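# Gripper clips the top rail when picking cans off a raised shelf

**Jade Lavoie**

We run a small pick cell at Skinwood: one arm, a parallel gripper, and a black metal frame with a shelf bar, standing on a wooden table. The arm takes drink cans off the shelf. Since I swapped the fingertips it touches the top rail on the way in, maybe one pick out of three. The controller stops with a contact fault and I have to jog it clear by hand. Shelf height in the program is 373 mm and I haven't changed it. Do I reteach every pick or is there something simpler?

**Afonso Ramalho**

Slow it down. Ours did that too and it went away at lower speed.

**Ming-te Tu**

Lower speed only makes the hit softer. New fingertips mean a new tool length, so fix that first:

1. Measure from the flange to the fingertip with the gripper closed.
2. Enter the new length in the tool settings and save it under a new name. Keep the old one.
3. Jog to a point above the top rail and check that the clearance on screen matches a ruler. I use 40 mm.
4. Add a waypoint in front of the frame, so the arm comes down outside it and then moves in level.

You only reteach the picks if step 3 is still off. Check too that the frame hasn't moved on the table. Ours isn't bolted, so I put tape at the corners of the bottom rail.

My cell, with the gripper over the top rail: 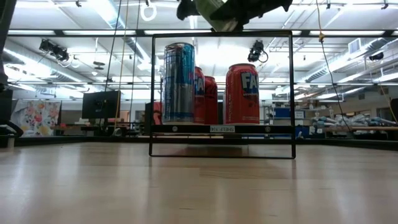 *Shelf 14 with one tall can and three shorter ones, gripper above the frame.*

If you mix can sizes like this, set the grip height per can type — a tall slim can needs its own. I run the first 26 picks at low speed after any tool change, then go back to normal.

**Jade Lavoie**

Tool length was the old one. Entered the new value and added the waypoint, no faults so far.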